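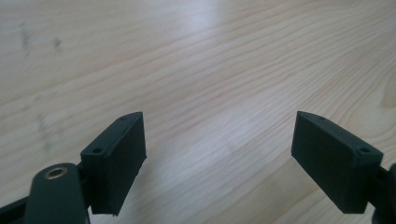 The open day at Skaredik starts with coffee and a sign-in sheet, and after that visitors are mostly left to wander. The company takes up the back half of a former print shop, and on 8/4/23 it had its doors open until early evening. People came in from the parking lot in small groups, many of them with kids.

Skaredik makes tools for teaching robots to pick things up. Its main product is a gripper that a person holds by the handle and works by hand, with a camera on it that looks down past the fingers. You do the job yourself, the camera records it, and a robot arm with the same kind of fingers is later trained on the recordings. The company calls the tool the Zuston.

Arnout Van Rooij ran the demonstration table. He has been with Skaredik for three years and came over from Belletti, where he worked on packing lines. He does not give much of a talk. He hands over the gripper and lets people find out how it feels.

"Most folks squeeze too hard," he said. "They think they have to crush whatever it is. Close it until it touches, then a little more, and lift."

The fingers are plain dark green blocks, flat on the inside, with small round holes along the top. Van Rooij said the shape had been through a lot of changes and kept getting simpler. Curved fingers held a cup nicely and were hopeless with an envelope. Flat ones are fair at nearly everything, and when one breaks, the shop can make another overnight.

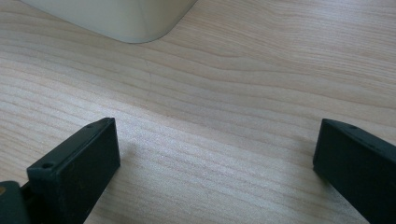 The Zuston with its fingers open over the demonstration table at Skaredik.

The table gets more thought than a visitor might expect. Van Rooij likes pale wood with a visible grain because it gives the software something to follow as the camera moves. Glare is the usual trouble. Light bounces off the surface and washes the pattern out, and he has spent a good many afternoons moving lamps.

Visitors who tried the gripper made two passes each, one to get used to it and one for real. A girl of maybe ten was better at it than her father, who kept turning his wrist too far and losing sight of the tips. Van Rooij told him to slow down and look at the fingers instead of his hand. The next try went better.

Down the hall, a second room was set aside for Xiao, the training program that takes in the recordings. There was less to do there - a screen, a few chairs, and an engineer answering questions. Several people asked how many recordings a robot needs before it can do a job on its own. The answer was that it depends on the job, and that folding anything takes far longer than stacking.

Skaredik plans another open day in September. Van Rooij wants to have two grippers out next time, one for each hand, so that visitors can try opening a jar. He has tried it himself and says it is harder than it sounds.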